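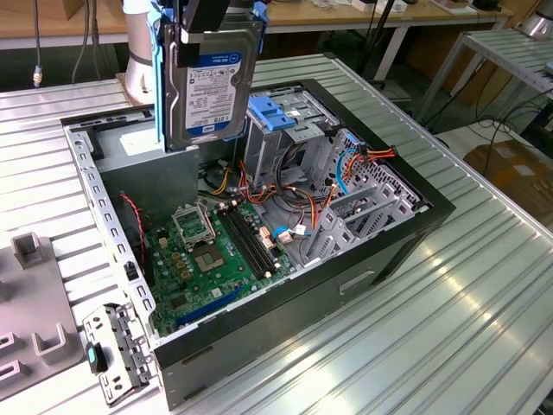
A 1TB WD Blue hard drive in its caddy, above an open desktop tower.

Gilani: the complete series box set, reviewed

I was nine when Gilani first went out, and I was meant to be in bed. My gran had it on with the sound low, and I sat on the stairs and listened to that theme tune (clarinet, harpsichord, something that might be a dustbin lid) and decided it was the best programme ever made. So I'm not coming to this set cold. But having watched the lot again over one very wet June, I think I was right at nine!

If you missed it, Gilani is a detective who has given up detecting and bought a failing seaside theatre in Odmont. Each week a new company turns up to put on a play, and each week somebody ends up dead, robbed or married to the wrong person. It ran for 8 series and the box has all 100 episodes on 28 discs, plus the Christmas special where the pantomime horse goes missing. That one had never been released before, and I had only ever seen it on a neighbour's tape with the last ten minutes recorded over by snooker.

The picture is lovely. The early episodes always looked brown to me and I assumed that was how they were made, but there are greens and golds in that theatre foyer I never knew about. You can read the posters on the walls, and some of them are very funny. Sound is clean too, apart from a bit of hiss in series two when they go out on the pier.

Rangi Bolger is wonderful as Gilani. He does so little. There's a bit in "The Understudy's Supper" where he works out who did it while buttering a roll, and he just stops buttering. I went back and watched it three times. Illia Hrynyshyn joins in series four as the stage manager, Brokel, and the whole thing lifts. The two of them bicker about fuses and ladders and the price of ice cream tubs, and I would happily watch a whole episode of only that (series six, "Dark Tuesday", very nearly is one).

Extras: commentaries on twelve episodes, a long chat with both leads that wanders all over the place in the best way, and the unaired first version of episode one, in which the theatre is a bowling alley. I'm very glad they changed their minds. There's a fat booklet as well, with cast lists and a proper essay about the music.

A few grumbles. The menus are slow and play the same burst of clarinet every time, which even I got tired of. The discs sit in card sleeves and they are tight, so mind your fingernails. And series seven is still series seven. The Voltbridge episodes, where everyone moves to the city for half a year, never quite work, though the tram chase is a good laugh.

Get the set if you have any fondness for old telly, theatres or people being rude to each other over tea. New viewers can safely begin with series four and go back afterwards. I've lent mine to my sister and she's already on disc nine.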